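Kids' Science Desk > Machines and How They Work

2019-10-09
By Thitima Kaewsai

How a Robot Club Teaches a Robot to Pick Things Up

Picking up a sock is easy for you. You look at it, reach out, pinch it and lift. You do not think about how hard to squeeze or when to stop moving your arm.

For a robot, each of those steps has to come from somewhere. A person can write them out as computer code, one at a time. Another way is to let the robot learn from people who do the job by hand. The second way is what the students in the Clernodeck robotics club are trying this fall.

The club meets after school, and its coach is Shahram Amini, who also teaches math. The students work in teams of three or four. Their project is named Virnavau. By November they want a robot arm to tidy a small table without help.

Learning by showing

The students start without the robot arm. They use a gripper, a tool with fingers that open and close. A student holds it by the handle and squeezes to make the fingers pinch.

A camera is fixed to the gripper. It records what is in front of the fingers while the student works. When the student reaches for something, the camera goes along. One try, from the first reach to letting go, is called a demonstration.

Later, a computer goes through the demonstrations. It looks for patterns that link what the camera saw with how the gripper moved. The result is a set of instructions called a model. The model is what tells the robot arm what to do.

Why so many tries?

Suppose you showed the computer only one demonstration. It might learn to go to one spot on the table and nowhere else. If you moved the cup a little to the left, the robot would close its fingers on air.

So the students change things between tries. They turn objects around. They trade places, too, because Tsegaye is left-handed and moves the tool in a different way from his teammate Zarkau.
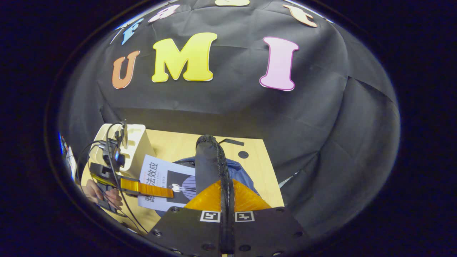
Soft things are harder than stiff things. A book keeps its shape when you slide it, but cloth bends and bunches up, and it can look different every time you put it down. The white book and the blue fabric on the table are a good pair to compare. The orange finger reaching over the book has ribs along its length. At the bottom of the picture are square patterns in black and white, called markers. A computer can find a marker in a picture and use it to work out where a part is.

What can go wrong

The students throw out a demonstration if the gripper drops something or if a hand blocks the camera. They write the reason in a notebook. Last week two tries were thrown out because the camera cable had come loose.

The robot arm will make mistakes too. When it does, the students will record more demonstrations of the part it got wrong, and the computer will go through them all again.

Words to know

Gripper: the part of a robot, or a hand tool, that grabs things.
Demonstration: one recorded try at a job.
Model: what a computer builds from the demonstrations and uses to choose its next move.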